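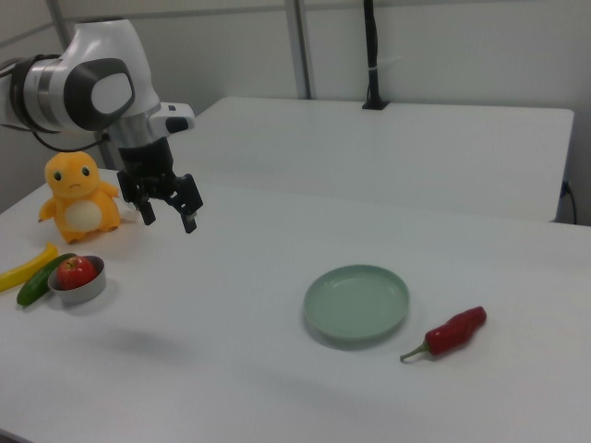
*An orange plush toy with a cream-colored belly.*

# What Is a Collectors' Fair?

A collectors' fair is a big sale that lasts one day, or sometimes two. People rent tables in a large room and cover them with things they want to sell. There might be toy cars, comics, coins, stamps, dolls, postcards or trading cards. Visitors walk from table to table and look.

The Hanlow fair, held every November, has 40 tables. Last time 592 people came. A small fair might have only a few tables in a school gym.

## Who sells at a fair?

Some sellers are **dealers**. Buying and selling is their job, and they travel to a lot of fairs in a year. Other sellers are collectors who have run out of space at home, or who want money to buy something different.

Ingvild Åberg collects wind-up tin animals. She has 30 of them and sells the ones she has two of. A second copy of something is called a **double** or a **duplicate**.

## How do sellers pick a price?

They look at a few things.

- **How many there are.** If a factory made millions of a toy, it is usually cheap. A toy made for only one summer can be harder to find.
- **What shape it is in.** Collectors call this **condition**. "Mint" means it looks brand new. "Played with" means just what it says.
- **Whether the box is there.** Most boxes got thrown away, so an old toy with its box often costs more than the same toy without one.
- **How many people want it.** A very rare thing can still be cheap if only two people are looking for it.

Old does not always mean expensive. There are hundred-year-old postcards that cost less than a sandwich.

## What is haggling?

Haggling means asking for a lower price. If a car is marked five dollars, you could say, "Would you take four?" The seller can say yes, say no, or pick a number in between. It is polite to ask once and to say thank you either way.

Some sellers like to **trade** – you give them something from your collection and they give you something from theirs. Check with a grown-up before you trade.

## Fair manners

Ask before you pick anything up, even if it looks tough. Use both hands. Put it back in the same spot. Keep drinks away from the tables, and leave room for the person next to you.

## Words to know

**Lot:** a group of things sold together for one price.

**Want list:** a list of what you are still looking for. Bring one with you – it is easy to forget which ones you already have.

**Early bird:** a visitor who pays extra to get in before the doors open to everyone else.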